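3. Operating Rules for Shared Tabletop Trials

This section sets out the rules we used at the Gullport site and what we would keep. Most of it started as notes taped to a cabinet by Wilfredo Soriano, later typed up and argued over. Wording cleaned up some, not much. The task class is small: one bag, one plate, a white table, two arms. Numbers refer to the rule list kept with the logs.

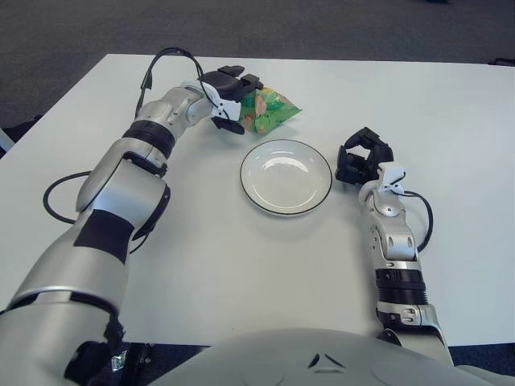
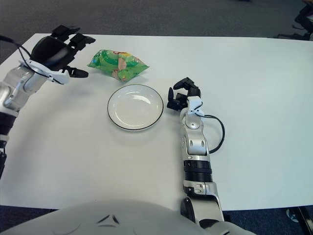
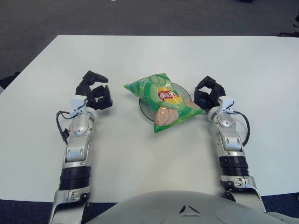 Figure 3. Bag-and-plate task, three moments. Top: left hand closed on a corner of the bag. Middle: left hand open, bag behind the plate. Bottom: bag resting on the plate, both hands open.

3.1 Scope

The rules cover anything done with the arms powered and a person within reach of the table. They do not cover transport, charging or bench repair, which fall under the site's general shop rules. We thought about one document for all of it. Too long, people stop reading at page two.

"Trial" means one attempt from the start call to the stop call. "Reset" means everything between trials. A good part of the trouble in the early weeks came from those two words being used loosely, so that an operator thought a reset was on while the log still had an open trial. Fix was simple. Start and stop are spoken aloud, and the person at the keyboard repeats them back.

3.2 Before a session

Two people, always. One operates, one watches. The watcher holds the stop button and does nothing else, no phone, no note taking. We allowed the watcher to keep notes at first and dropped it in June after Rowena Ambrosio went through the session records and found the slowest stop responses bunched up on trials with long notes.

Checks before power:

Cables at both wrists. Look at the loop, move the joint by hand through its range, look again. A loop that is fine with the arm low can catch with the arm high.
Brackets and screws at the wrist, finger tight is not tight.
Tabletop clear except for task objects.
Chairs back past the tape line.
Stop button tested, by pressing it. Not by looking at it.

The list fits on one card. An earlier card had 29 items and was, by the operators' own account, being ticked from memory. We cut it down to the ones that had caught a real fault at least once, plus the stop test.

3.3 Choosing and retiring objects

Food packets are handy. Cheap, light, they deform, and a hard squeeze does less harm than it would with a glass. They also wear. A bag that has been picked up many times gets soft along the creases and is a different object from a fresh one, easier for some grips and harder for others. If this isn't tracked, the success rate drifts and the drift gets credited to the software.

Rule 4 in the list: every object gets a number and a trial count, and a soft object is pulled after 500 trials or at the first split seam, whichever comes first. The number is a compromise. Eduardo Dela Peña wanted it lower, and for thin film bags he is probably right. Pulled objects are kept in a box and not thrown out, so that a run can be repeated with a worn one if a reviewer asks.

Plates: record which plate. A clear one and a white one are not the same task for a vision system, even when the hand does the same thing. We were sloppy on this early on and some of the older logs just say "plate". Those runs are left out of the comparisons in Section 5.

3.4 During a trial

Nobody reaches over the table between start and stop. No exceptions for "just nudging it." A nudge ends the trial and it is logged as assisted, even if the nudge was tiny and the placement would of been fine without it.

The idle arm counts as live. New operators watch the hand that is working and forget the other. So the watcher stands on the side of the arm with less to do, and swaps when the task swaps.

Judging success was the harder part. Three readings were in use at the same time:

(a) bag touches plate;
(b) bag is on the plate and stays there after the hand lets go;
(c) as (b), with no part of the bag on the table.

We settled on (b). Reading (c) is stricter but unfair with a bag wider than the plate, and (a) lets through cases any reasonable person would call a miss. The release matters. A bag held over a plate is not placed. Outcome is called by the watcher after both hands are open and before any reset, and the operator does not get a vote. Disagreements are written down and looked at later from the recording.

3.5 Resets

Resets are where people get hurt, or nearly. Over the period covered we logged 13 near events, and most were in resets, with a hand on the table and an arm still holding torque. Rule 9 now asks for motion to be disabled and confirmed by voice before anyone touches an object. It costs almost 4 seconds per trial. Operators complained for a while and then stopped.

Start positions should come from a printed list, not from whoever is resetting. People have habits. Alcides Dantas looked at hand-chosen starts and found the bag kept landing in the same patch near the back of the table, at much the same angle, which makes for a dull test and a flattering one.

3.6 Logging

One line per trial, filled in at the time. Object number, plate, start position, outcome, assisted or not, initials of both people. Free text is optional and mostly blank, that is fine. We tried the Promow template and found it built for longer jobs, with too many feilds left empty. The Judgate sheet was closer and ours is a trimmed version of it.

Failed trials stay in. Aborted trials stay in too, under their own code, with the reason. Alfredo Agbayani checks a random page of lines against the recordings before each batch is closed, and any line changed after closing keeps the old value beside the new one.

3.7 What we would change

The card should be dated so old copies can be spotted. Watcher and operator should trade places more often than we had them do. Rule 4 needs seperate counts for thin and thick film. And the voice call for motion disable ought to be backed by a light on the table side, which Choo had in an earlier setup and which we left out to save wiring. The next section gives results by start position under the rules as they stood at the end of the period.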